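Pisberg Countertop Sealer, 300 ml – Review
Thu 14 June

The Pisberg kit is sold for marble, travertine and limestone. It consists of a 300 ml bottle of sealer, one microfiber applicator and a folded instruction sheet in six languages. I bought it through Sethi, who also stock the Flerska paste wax I used previously. Delivery took four days and the cap was intact, with no leakage into the carton.

The test surface is a polished beige marble counter, installed in August and never sealed by the fabricator. The stated coverage is one coat over 2 square meters. My counter is slightly less than that and one coat used just over half the bottle, so the figure on the label is conservative.

Application is simple. Wash the stone with a neutral cleaner, let it dry overnight, wipe the sealer on in overlapping passes, wait ten minutes and buff. The sheet says to buff "until clear," and that needs more effort than the wording suggests. Any residue left past fifteen minutes turns into a gray haze that only comes off with a second wet coat. I had one such patch next to the sink.

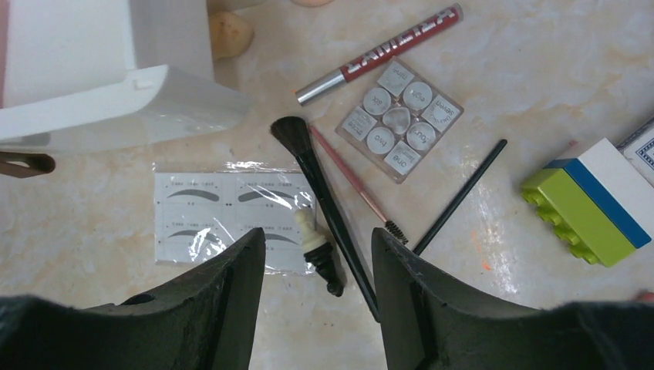 Gloss is unchanged as far as I can tell. Flerska wax gave a deeper shine for the first week but picked up fingerprints and rubbed off wherever small things were pushed around all day. The Pisberg product goes into the stone and leaves no film, so there is nothing to scuff. Cosmetics are the harder test. I left a smear of red lip gloss on an offcut for two hours and it wiped away with dish soap. The same smear on an untreated offcut left a pink shadow that is still there.

Acid is another matter. Lemon juice etched both offcuts equally. The label does mention this, in very small type on the back – no penetrating sealer prevents etching, and buyers should not expect it to.

The applicator is the weak part. It shed lint on the first pass and I switched to a Tilano cloth. The bottle has no flow reducer either, and the first pour was far too large.

Price is 2 dollars more than the wax and the interval between coats is given as one year. I cannot confirm the interval yet. Water still beads, including around the faucet.

Recommended for polished marble, with your own cloth.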